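Notes from the Skutus open lab day

I almost skipped this one. The parking was a mess, the elevator only went to the third floor, and I'd already been to two robotics open houses since July. But Rosalind Escobedo had promised me that the Skutus people would talk about their house rules for collecting demonstrations, and that's the part I can never get anyone to talk about! So up the stairs I went.

The room is an ordinary office. One long white desk, monitors, keyboards, a lot of cables, and a wood-look floor where the carrying and handling gets done. I liked that. Most labs show you the polished demo corner, and here we got the place where people spend the day with marker cubes on their hands.

The handbook is called Drekum (I asked, it's named after a board game) and it's 18 pages long. Rosalind walked us through it while the session carried on next to us. I scribbled as fast as I could, so forgive the order.

1. Marker faces stay uncovered

Sleeves up, no loose cuffs, nothing draped over a cube. If a code gets scuffed, the cube gets swapped before the next take. They also want both hands in view of the head camera for the whole carry, and you're supposed to look at what you're holding, even when somebody says your name.
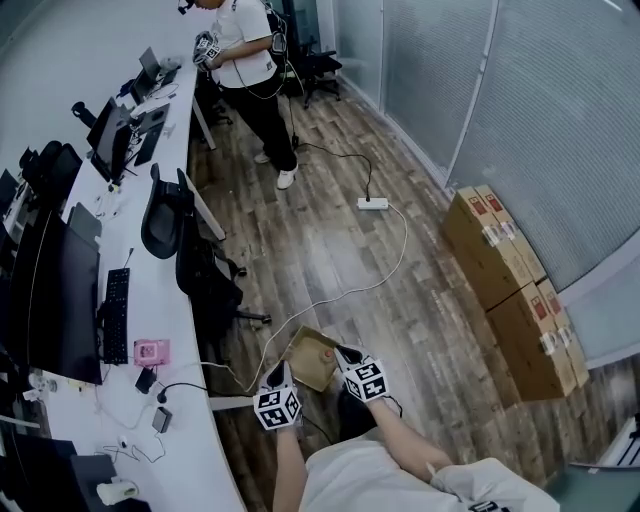

2. Floor check before every block

This is the one I'd steal for our own shop. Before each block of takes, one person walks the route and says out loud what's on the floor: power strip, cables, boxes, chair bases. The handbook wants cables taped or moved to the wall. When I pointed at the white cord running over to the desk, Rosalind laughed and wrote it down on her sheet – so the rule gets tested by visitors too, I guess.

3. Log the bad takes

Last quarter they recorded 960 takes and kept 914. The other ones still get a line in the log with a reason, and Madano (their little logging tool) won't close a block until that line is filled in. I asked whether people just type "bad" and move on. They used to, and now there's a pick list.

4. Drinks

Lids on, caps on, and well away from the adapters. I saw a lidded cup and a bottle with a red cap on the desk, so somebody reads page 12. I did wonder about all the cable looping around between things, and the handbook is pretty vague there. It says "tidy," and my tidy and your tidy are two different animals. 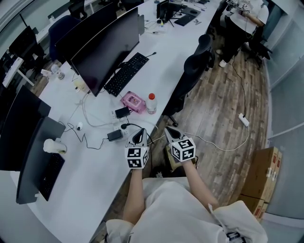 Visitor info

Tours run in small groups and take roughly 94 minutes if your group asks as many questions as mine did. Wear flat shoes and leave your bag at the front. You sign a one-page form about being recorded, and they do read it to you, which I appreciated. Coffee is across the street at Rees, and the almond thing is worth the line.

I've asked for a copy of the floor check sheet. Rosalind says I can post it once the new version is done, so check back if you want it.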